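Tremwood Brevum Spinning Reel: One Season of Use

I bought the Tremwood Brevum, 300 size, to replace a reel with a worn-out drag. It has been on a medium-light rod since March and has caught mostly walleye and smallmouth, with a few carp by accident. I paid full price for it.

The reel comes in a plain carton with a spare spool and a folded parts diagram. There is no case and no oil. 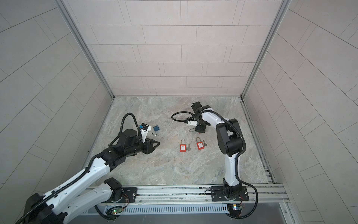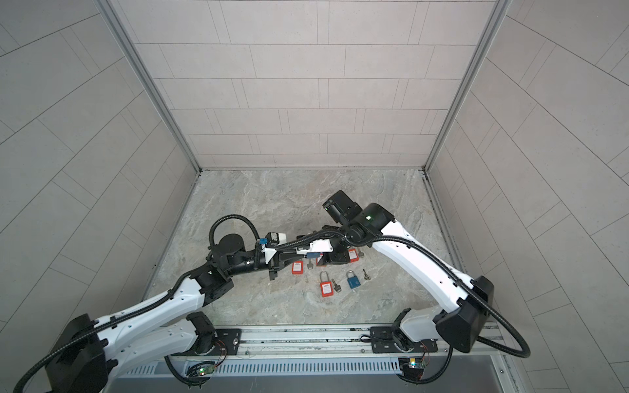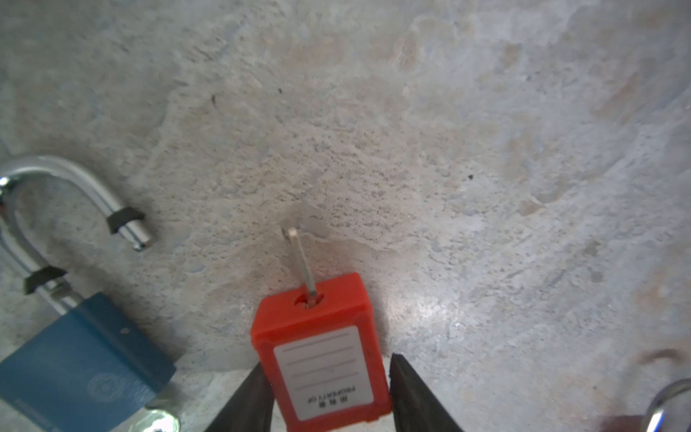
Does the drag hold up on bigger fish?

It held up on every fish I hooked. The biggest was a carp that took 40 yards of line on its first run, and the spool turned evenly the whole way. Startup is a little sticky if the reel has sat for a week with the knob tightened down. Back it off after each trip and the problem goes away.

Line lay is good with eight-pound mono. With thin braid it piles up toward the front of the spool, and I had two wind knots in one evening before I put the second shim in. The shim is taped inside the spool box and easy to miss.

The bail is the weak point. It closes with a hard snap, and by June the spring had gone soft enough that I was closing it by hand. Tavares Tackle, where I bought the reel, sold me a new spring and I fitted it at the kitchen table. It needs a small Phillips screwdriver and some patience with the side plate. The replacement has been fine so far.

The handle knob is hard rubber and gets slick with fish slime. I would have liked cork. There is some play in the handle where it folds, though I only notice it when reeling in slack.

I also tried a friend's Plosodance reel in the same size. It is smoother on the retrieve and noticeably heavier. For a full day of casting jigs I would still pick the Brevum. For trolling I would take the other one.

Four stars out of five, with one off for the spring.

Contact | Copyright Inland Reel Notes | Back to top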